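Una moneda «acuñada dos veces» que no convence

La casa Sadowski anuncia para octubre la venta de una pieza de 2 coronas que presenta como doble acuñación con giro de 7 grados. El precio de salida es de 238 euros, una cifra alta para algo que todavía no ha pasado por ningún laboratorio.

Aranka Kun, que ha examinado el lote, ve un desdoblamiento plano y escalonado en la fecha, lo habitual en un rebote del cuño. «Eso vale lo que vale la moneda», resume. El catálogo habla de «certeza razonable» y no explica de dónde sale.

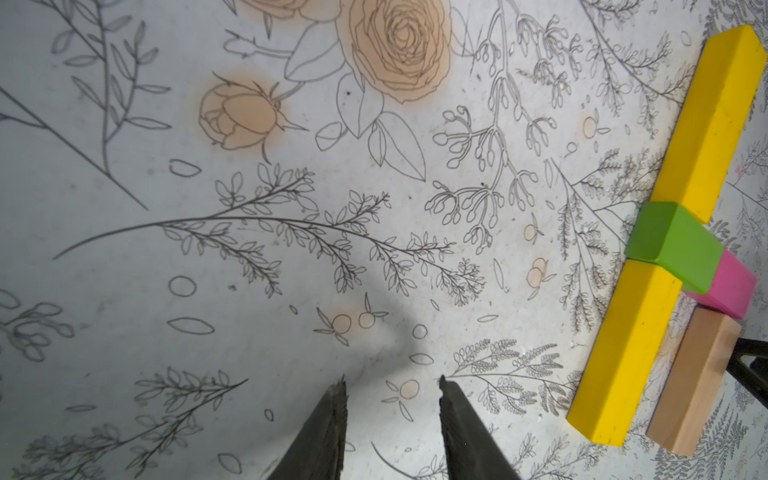 Sin peso publicado

La ficha tampoco indica el peso ni muestra el canto. Konrad Wilczyńska, responsable del lote, asegura que los datos llegarán antes de la puja. Lo mismo se dijo de otra pieza el año pasado, y seguimos esperando.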